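Pindside Guest House
Room and Fire Safety Walk-Through, February
Inspector: Kirsty Pirihi
Start: 9 a.m.
Key: OK / FIX / RECHECK

1. Front entrance and hall

Exit door opens fully without a key: OK
Comment: Opens fine today. The last sheet also said it opened fine, and I had to shoulder it in the fall. I would like to see it done by someone smaller than me.

Exit sign lit: OK

Hall clear of stored items: FIX
Comment: Folded cot and two boxes of light bulbs under the stairs. I was told they were "going up this afternoon." Same boxes, same answer as last time.

2. Smoke and carbon monoxide alarms

Alarms present in all 6 bedrooms: OK

Test button pressed, all units: FIX
Comment: Room 3 gave a weak chirp and quit. The log has a check mark against it for every month going back to last spring, all in the same pen. I don't put much faith in a log like that. Replace the unit, don't just swap the battery.

Carbon monoxide alarm near boiler: RECHECK
Comment: It's a Flerico, and the label says it's good for years yet. The date on the back has been rubbed nearly flat. Find the receipt or buy another one.

3. Bedrooms

Window opens far enough to climb out: OK, except Room 5
Comment: Room 5 is painted shut. The painter says it was like that when he got there. Maybe so. Cut it free either way.

Bedside lamps, cords and plugs: FIX
Comment: Room 2 cord is pinched behind the headboard. Room 4 lamp has a bulb stronger than the shade is marked for.

Heater clearance from bedding and curtains, 3 feet: FIX
Comment: Rooms 1 and 6 pass. Room 4 doesn't, and the tape on the floor that was supposed to mark the line has been peeled up. 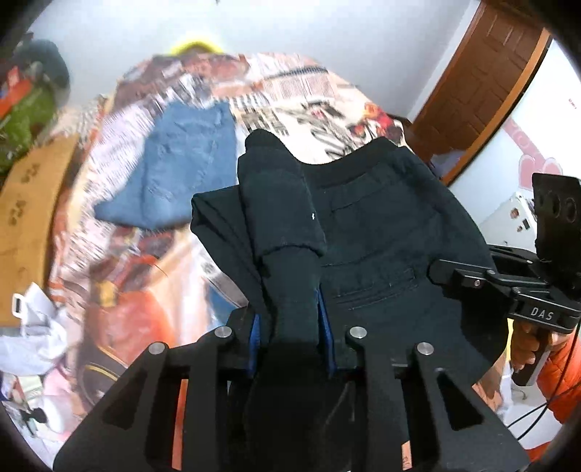

Mattress labels present and readable: OK
Comment: The Memwood mattresses have theirs sewn on at the foot end. The brochure calls them "fire safe," which could mean anything. The label at least names a standard, so I've written that down and ignored the brochure.

Extension cords: FIX
Comment: One in Room 6, run under the rug. Removed while I was there. I expect it back by summer.

4. Kitchen

Extinguisher mounted, pin in, needle in the green: OK
Comment: Tag number 371 matches the list. First time it has.

Fire blanket within reach of the stove: RECHECK
Comment: Within reach if you lean over the stove. Move it to the other side of the door.

Grease filter clean: FIX
Comment: "Cleaned weekly" according to the sheet on the fridge. I ran a paper towel along it and kept the towel.

5. Laundry and boiler room

Dryer lint trap clear: OK

Dryer duct clear behind machine: FIX
Comment: Crushed where the machine has been shoved back against the wall. An empty lint trap doesn't tell you much when the duct is flat.

Boiler service sticker current: RECHECK
Comment: Sticker is there, signature is a squiggle. Call the firm and ask whether they have a record of the visit.

6. Paperwork

Evacuation plan posted in each room: FIX
Comment: Posted, but it shows the back stairs where they were before the remodel.

Staff drill held in last 6 months: RECHECK
Comment: Manager says yes. No names, no time, no sign-in. I've marked it as not shown.

Revisit before the Room 3 and Room 5 work is signed off. Please don't send photos of a closed toolbox as proof of repair.

K. Pirihi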